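Category: Work With Us > Casual and Part-Time

We use cookies to remember your preferences. Manage settings | Accept

Textile Repair Assistant (Part-Time), Nimthorpe

Posted 16 October 2024

The Nernik Textile Centre invites applications for the position of Textile Repair Assistant at its Nimthorpe workroom. The Centre repairs and recovers household and theatre furnishings for community organisations across the region. Three positions are available.

The successful applicants will report to the Workroom Supervisor and will be responsible for:

- assessing incoming cushions, covers and curtains for wear, staining and seam failure
- unpicking, patching and re-stitching by hand and by machine
- matching replacement cloth and thread for colour and weight
- keeping written treatment records for every item received
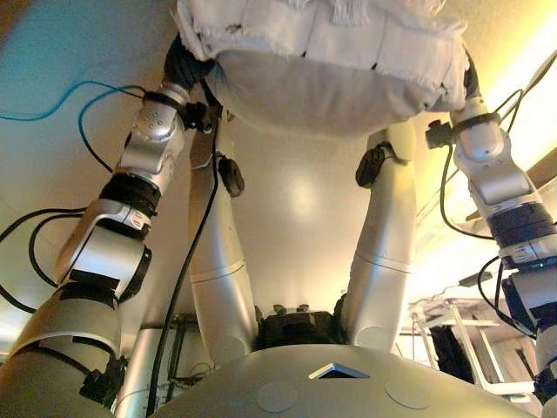
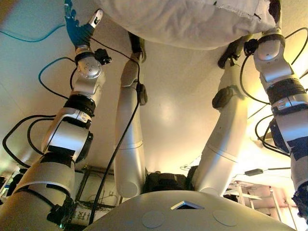

Frayed edges on pale fabric, with dark marks.

Applicants must be able to demonstrate sound hand-sewing skills and a working knowledge of common furnishing fabrics. A certificate in upholstery, costume or a related trade is desirable. Experience with the Plokach stock register would be an advantage, although training will be provided. The role involves long periods of standing and some lifting.

Conditions of employment

The appointment is for 34 weeks, beginning in December, with a probationary period of three months. Hours are worked on a fixed roster, which will be settled with each appointee before commencement. Protective clothing is supplied. Travel between Nimthorpe and the Li Street store is paid at the Centre's standard rate.

How to apply

Please submit a covering letter, a current résumé and the names of two referees. Applicants should also enclose a small sample of their own repair work, labelled with their name. Samples will be returned on request. Shortlisted applicants will be asked to complete a practical exercise of 70 minutes at the workroom.

The Centre is an equal opportunity employer and welcomes applicants of all backgrounds. Enquiries about access or adjustments may be directed to the Nimthorpe office.

Related vacancies
Curtain Maker, Li Street
Stores and Dispatch Officer
Dye Room Trainee
Weekend Front Desk Attendant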